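4.2 Recording the start pose

The Zutito hand-held gripper has no joint sensors. The Riranik software calculates its path from the camera picture only, so the first moments of each recording are important for the result. Please read this section completely before you record.

1. Put the gripper at the edge of the table with the finger pad pointing to the middle of the room.
2. Start the recording and hold the gripper still for 3 seconds.
3. Move it slowly to the left and back, then begin the task.
4. When the task is finished, return to the start pose and stop the recording.

Note: The software needs fixed points at different distances. Walls, lockers and ceiling lights are good for this. People who walk through the room are removed by the filter, but they make the calculation slower.

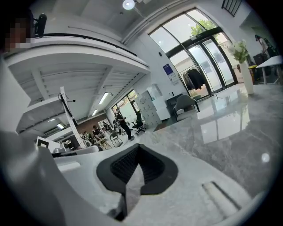

Figure 4-2. View from the gripper camera over a polished marble table, with windows on the right.

Caution: A polished table reflects the windows. In the Jirnness method, reflected points are tested against 2 later views and deleted if they do not agree. If fewer than 1,000 points remain, the recording is marked "weak" - do not use it for training.

5. Open the recording in Riranik and check the point count.
6. If it is marked "weak", choose another start pose and repeat steps 1 to 4.

For the Lammers mount, see section 4.3.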